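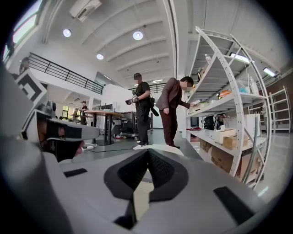

Workshop notebook, March. Shelving, main bay

Started 14:10. Aim is to get the tall white unit into a state where a newcomer can find things without asking. Marisa Mancuso wants the same layout copied to the second unit on the back wall once we agree on it. That one is mostly empty at present, so there is room to move stock across.

Levels as found:
Upper: bottles and assorted small items grouped together. Orange packet on a middle shelf, no home assigned.
Middle: red tray, electronics, white boxes. Too much on one level.
Lowest: cardboard boxes, stacked. Leave.

Proposed:
Bottles move down one level. Noelia Cabello cannot reach the top without the step and I would prefer liquids below eye height in any case. Small items into the shallow bins from Furtado, order placed, 24 in the pack. Red tray stays at the near end for parts in use that day, to be emptied at 17:00. Electronics stay on the middle level but get a shelf edge label with the date last tested.

Clearance between uprights measured at 690 mm. The Nedham crates are 60 mm too long to go in lengthways, so they would have to sit end-on and stick out at the front. Rejected. Flollbridge do a shorter crate, price to follow.

Shelf pitch: the perforations allow the middle shelf to drop by 2 holes. Check the diagonal braces first, as the fixing on one side may foul the clip. If it does, raise the shelf above instead. Do not take a brace off with the unit loaded.

Load: no rating plate found. Have written to the supplier in Fukisville for the figure per shelf. Until it arrives, heavy boxes on the lowest level only.

Open points
Labels: printed or handwritten? MM prefers printed.
Who signs for stock going to the second unit. NC to draft a sheet.
Orange packet: ask at the morning meeting, otherwise it goes in the bin marked Unsorted.

Stopped 16:35. Shelf heights not changed yet.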